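Los pastores de Phuthong ya tienen quien los escuche, aunque sea en agosto

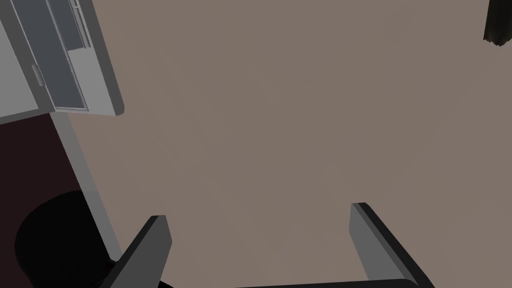

La asociación Usow presenta Bremo, un archivo sonoro con 200 horas de charla de los últimos pastores de búfalos del valle. El más joven de los 16 entrevistados, Ekkachai Ruangrit, tiene 30 años y tres hijos que quieren ser contables. «Los búfalos tampoco me hacen caso», declara.

El archivo abrirá al público en agosto. Entrada libre; el té se paga.

Última actualización: 10 de diciembre de 2025

Contacto: prensa de Usow | © Usow | Volver arriba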